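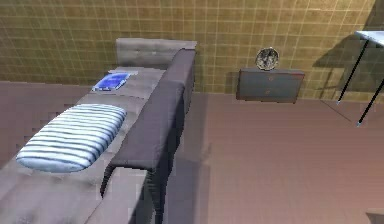
Figure 4. Gray sofa with a striped pillow on the seat.

4.2 Cleaning Removable Covers

Apply this section to cushion and pillow covers supplied with the Cornomano seating range. Fixed upholstery is treated in Section 4.3.

1. Close all zippers and turn each cover inside out.
2. Check the sewn-in label. Covers marked W may be machine washed. Covers marked S must be sent to a professional cleaner.
3. Wash on a gentle cycle in cold water with a mild liquid detergent. Spin speed must not exceed 800 rpm.

CAUTION: Do not use bleach or fabric softener. Damage caused by either product is not covered by the warranty.

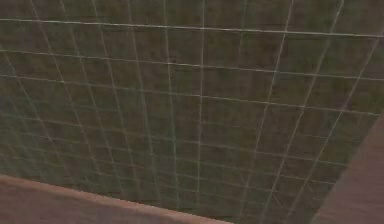
4. Remove the covers promptly and lay them flat to dry, away from direct sun. Do not tumble dry.
5. Refit each cover while it is very slightly damp – the fabric will settle to the shape of the insert as it dries.

Note: Inserts are not washable. Replacement inserts may be ordered from Sachdeva Parts Service under code 67.

Revised 8 August 2022. Approved by Roswitha Kaufmann, Product Care.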